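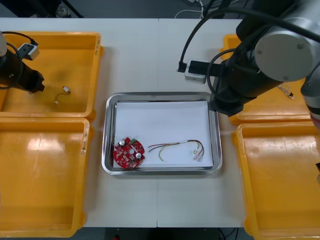
Kitting station with parts bins on both sides of the tray. Photo: Plalidance

Plalidance has put two-armed robots to work on kitting at its Karunaratne plant, the company announced on 6 May 2023. The stations place small boards, wires and connectors into trays for the assembly line.

Until November, kitting was done by hand in two shifts. The 50 employees who did that work remain with the company. Most have moved to final assembly or testing, and the others now run the stations and refill the bins.
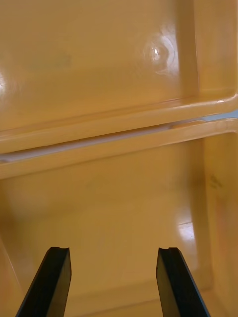
Nayara Frota said the change was easier on her wrists than on her nerves, and that she would have liked more than 2 days of training before taking over a station. The company has since added a second training week.

Each station is built by Sketura and runs on Zorneck software. Operators can stop it at any time and finish a tray by hand.

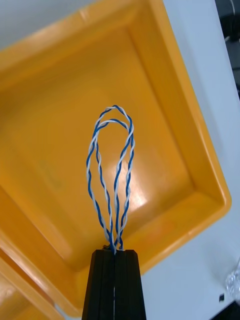

Blue and white twisted wire held in the gripper.

Wiring remains the slowest part of the job – it bends and tangles, and staff still step in when a pick fails.
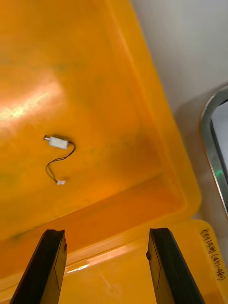
Plalidance is keeping its existing storage system, so employees do not have to learn new locations. Bins keep their handwritten number ranges, such as 451-480, and people and robots draw from the same stock. Refill lists are printed at the start of each shift.

No further stations are planned this year.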